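01/06/2021

Up at the usual time and on the early bus to the Zeman. Thirteen rooms on my board, which used to be a full day and now counts as a light one, on paper anyway. The new sheets came in after November, when they changed over to the Oltisa scheduling, and the minutes per room went down on the same day. The idea is that the carts bring the linen up by themselves, so we save the walking. We do save the walking. My knees are better than they were last summer, I will say that for the carts.

What I don't like is the tablet. It tells me which room is next and it changes its mind. This morning I had the whole of the short corridor in my head, in the order I have done it for years, and after the second room it sent me to the far end and back again. I asked the floor supervisor if I could do them my own way as long as they were all finished by two. She said she would ask. She said the same thing before the holidays.

Sat with the others at break. There were 78 of us in housekeeping and laundry when I started, counting the part-timers, and there are 51 now. No one was fired. People left and the jobs didn't get posted. The laundry is where you notice it most. It used to be the loudest room in the building, with two radios going and everybody yelling over the folding machine. Now there is one person on each shift minding the Hideck line, and she told me she goes hours without talking to anyone. She got a raise for it and she would still rather have the radios.

They are working on the bathrooms next. We had a meeting about it in the staff room, with coffee and the good pastries, so we knew it was something. The man from Flelden talked for a long time about the heavy and dull parts of the job. He said the robot would start with clearing and wiping counters, and that our part would be checking and finishing. One of the older women asked who gets the blame when a guest's things end up in the wrong place. He wrote it down. I thought it was the best question of the afternoon.

A counter is harder than he makes it sound. You have to know what to touch. A toothbrush lying by the sink, do you move it, stand it in a glass, wipe around it? I lift it, wipe, and put it back the way the guest had it. Some of the girls line everything up on a folded washcloth. A pen or a marker goes on the desk if the guest has checked in for a week and stays where it is if they are leaving tomorrow. I never learned any of that from the training binder, I picked it up from the woman I shadowed, and she picked it up from somebody too.

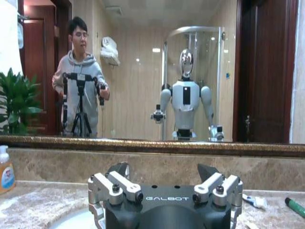 They have asked a few of us to be what they call floor trainers, which means going along and saying what we would do with each thing and why. It pays a little more per hour. I said I would think about it. Part of me feels I would be handing over the one thing I have – part of me thinks that if somebody is going to teach it, it should be someone who has cleaned a mirror. My sister says take the money.

Finished the last room ten minutes over because of a bath full of sand. The tablet wanted a reason code and there isn't one for sand. I put "other."

Bus was late. Soup for supper, and I called the dentist at last. The insurance leaves me 70 dollars to pay, less than I was afraid of. Need to wash the gray uniform tonight and find the other shoe insole. I have to give them my answer on the trainer thing by the end of the week and I think I am going to say yes, if they will put the hours in writing.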